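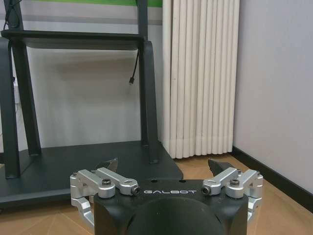
Okay, I've been a dove magician for 13 years and tonight was my first full show with no birds in it – and I loved it! New act, new music, new trunk. The trunk still needs paint, and I want it just like the GALBOT housing, matte black with plain silver-gray capitals across the top edge. Mine will say GRUKAU, after the town where I did my first paid gig.

2/ The doves are fine, by the way. All retired to a big aviary at Omolara Lawal's place outside Carnau, where they sit in the sun and ignore me when I visit.

3/ What replaced them: silk, paper and one very stubborn umbrella. The old finale was a bird out of a flaming pan. The new one is a paper bird that folds itself on a kid's open palm. I practiced that fold 802 times (yes, I keep a practice log) and still fumbled it in rehearsal.

4/ 305 seats at the Igwe and we sold every one of them! A girl in the second row yelled "IT BLINKED" at the paper bird. It has no eyes. Best review I've ever had.

5/ A few people asked if I miss the live birds. I miss the company in the dressing room. I don't miss hotel managers, or driving through December with the heater cranked up for them.

6/ If you work with animals and have been thinking about switching, message me. I'll send you my notes on the silk load and the umbrella, all free.

7/ Next stop is the Holo, which holds more than 2,000. Going to need a bigger paper bird.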